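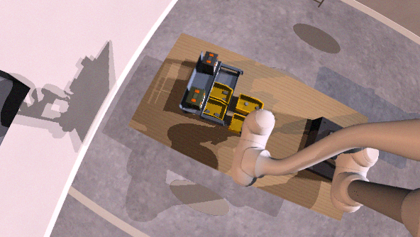 Have you ever wondered why wood has stripes? I wonder about it a lot, probably more than a grown-up should. Those stripes are called the grain, and once you start looking you'll find it all over the place – on doors, on rulers, on the fence at your nan's. The tabletop at the top of this page has lots of fine lines running side by side. Each one is a little piece of a tree's diary!

So how do the lines get there? A tree grows fatter every year by adding a new layer just under its bark. In spring it grows quickly and the new wood is pale. Later in the year it slows right down and the wood comes out darker. One pale bit plus one dark bit usually makes one year, and we call that a growth ring.

If you look at a stump you see the rings as circles. My favourite stump is on the walking track at Skarnico. I counted the rings with my finger one wet April morning and got to 84, then lost my place and had to start again. (I got 84 the second time too. Phew!) Some kinds of tree can live for more than 1,000 years, so I'm glad I didn't pick one of those.

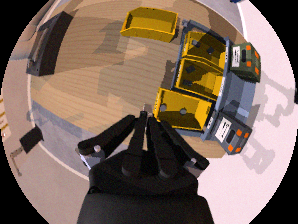
Now, a plank is a tree cut the long way. Think of a rolled-up pancake with jam inside. Slice across the roll and you get a swirl. Slice along it from end to end and you get long stripes of jam. Wood works the same way, so circles on a stump turn into lines on a board.

Not every tree keeps a tidy diary. In hot, rainy places where the weather hardly changes, a tree might grow all year and its rings can be very hard to see. In a dry year the ring may be skinny, and in a good wet year it can be lovely and fat.

And what about knots, those round dark spots? A knot is where a branch once joined the trunk. The trunk kept growing around it, and the grain had to bend to get past, a bit like creek water going around a rock.

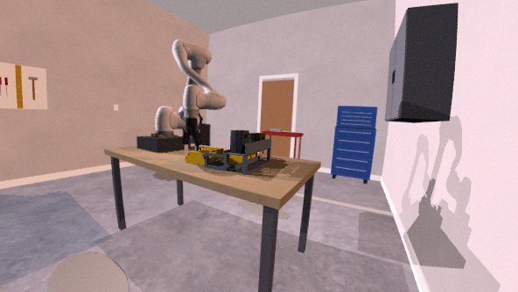 Look for the fine grain on top of the table.

Want to try it yourself? Grab a crayon and 2 sheets of thin paper. Lay one on a bare wooden board and rub gently with the side of the crayon, then do the other on the end of a log. Which one has curves?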